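Plevoston Community Board > Home and Kitchen > White table, what goes back on it?

stiselroad
Wednesday, May 9, 2018
We've cleared the small room at the Boutros Street flat and kept the white table with the rounded back corners. Everything that was on it came from the old kitchen drawer and the snack shelf. I'd like to leave a few things out and box up the rest. What would you keep? 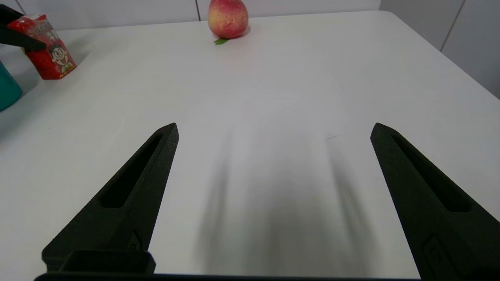
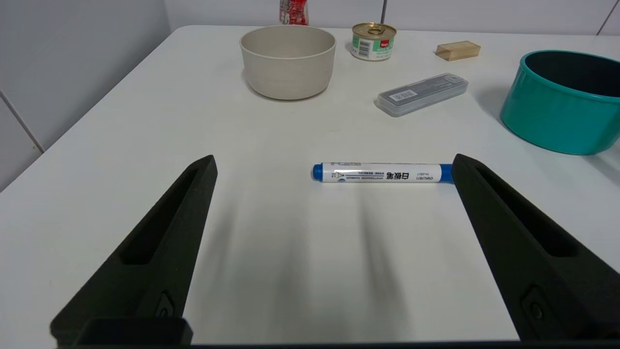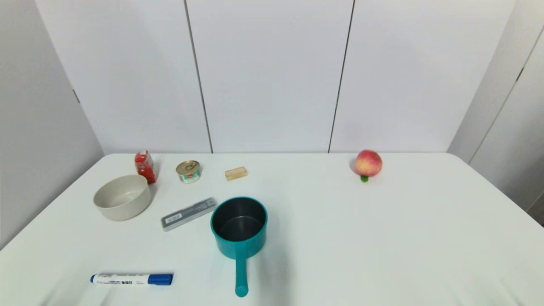
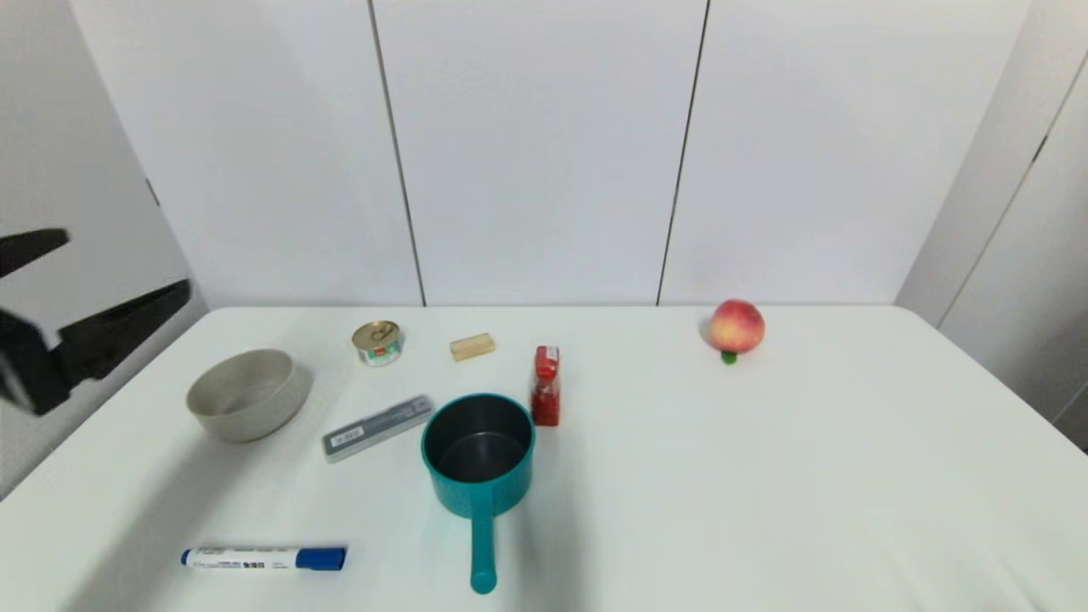

Second one: the marker, bowl and tin.

mapleandtin
Keep the bowl. I'd put the peach in it and move the tin to the pantry. Food in tins doesn't need to be on show.

lorkerari542
Disagree about the tin. It has a pull tab, so it's a quick lunch, and if it goes in the pantry it gets forgotten. I found one at the back of ours last October that was well past its date.

stiselroad
The pantry is 20 steps away, so I'm leaning toward keeping it out.

greyharbour
Is the marker a whiteboard one? The label says 白板笔, so yes. Store it lying flat, the way you have it in the second picture. Mine dried out standing in a mug.

mapleandtin
Flat is fine, but there's no whiteboard on those walls. Put it in a drawer.

lorkerari542
What's the little block of wood for?

stiselroad
Wedge for the window. It stays.

greyharbour
Then bowl, peach, block, and the rest in a box. It would take you 15 minutes.

stiselroad
I'll try that, but the tin is staying for now.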